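Play Materials and Table Setting Project
Progress report to the funder, second period
Prepared by Bronwyn Prendergast, materials lead
Fri 19 May

1. Purpose of this report

This report covers work on the toy food and plate sets since the April report. It lists what was bought, what was checked, how the sorting layouts were revised, and what remains to be done before the sets go out to the playrooms. Spending is reported in section 5.

2. Materials on hand

The order from Prutwood arrived complete. It consists of 37 toy food pieces, mostly fruit and vegetables, with plates in red and green. Each piece was wiped down, checked for sharp edges and entered in the stock list by Tane Gilchrist. Two pieces had rough seams and were set aside. Prutwood has agreed to replace them at no charge.

Plate color is the main sorting cue in the current plan. Red and green were chosen over the paler colors in the catalog for contrast against a white table. The dark rims also help to mark where the plate stops, which matters for younger children who tend to set pieces on the edge.

3. Table layouts

The sorting activity uses one plate of each color and a small group of food pieces. In the starting layout the red plate is empty, one group of food is on the green plate and at least one piece is left on the table. The child is asked to move pieces by name, by color or by type.

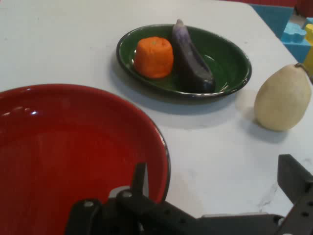
Carrot piece and eggplant on the green plate, with the pear still on the table. Red plate empty.

The carrot is a short, stubby piece and stands on end. The eggplant is longer and takes up more of the plate. In the trial sessions, pairs of unequal size gave more useful results than matched pairs, as the second piece had to be placed with some care. We plan to keep at least one long piece in every set.

The pear raised a separate point. It is pale cream, and on a white surface it stands out less than the other pieces. Ngaio Kereama recommends keeping it as the harder item in the set and adding a yellow piece for the first round. I agree with this and have put the change in the draft guide.

The tabletop shows smudges and light scuff marks. These do not affect use, but they are visible under the room lights. A washable mat was considered and turned down – the plates slid on both samples we tried.

A second layout puts a round orange fruit and the eggplant together on the green plate, with the eggplant lying across the middle. At this size the narrow end of the eggplant reaches over the rim. The plate still holds both pieces, but a third does not fit well. The guide will set a limit of two pieces per plate when the eggplant is in use.

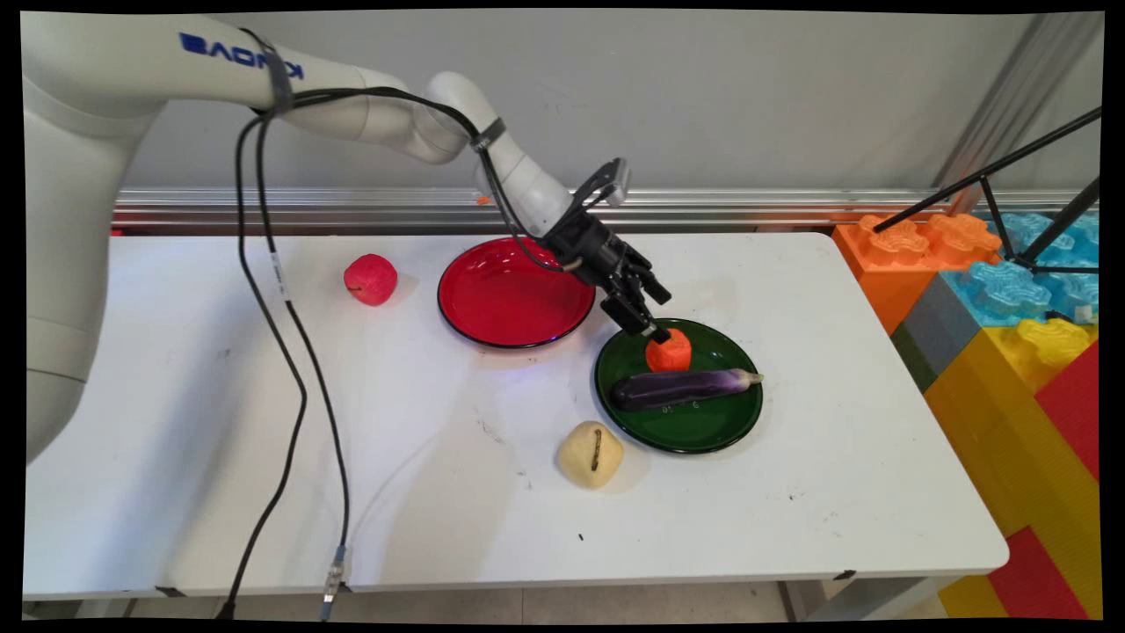 4. Issues and changes

Plate size. The green plates in the order are not all the same shape as the catalog drawing suggested. Trudy Donnelly has asked Flatetti for a quote on a slightly larger plate in the same two colors. No order will be placed until the quote is in.

Naming. Testers used different words for the carrot piece, including "stump" and "cork." The guide will show a whole carrot next to the cut piece on the first page.

Storage. The lidded boxes are adequate for the food pieces but too shallow for stacked plates. Plates are being kept on the open shelf for now.

5. Spending

The approved budget for materials is 2,000. Of this, 500 is held back for replacement plates and printing of the guide. No transfer between budget lines is requested.

6. Next steps

Wiremu Tamihana will finish the layout cards and send them for review. Ngaio will run the next round of sessions with the yellow piece added. The stock list will be updated when the replacement pieces arrive, and the revised guide will be attached to the next report.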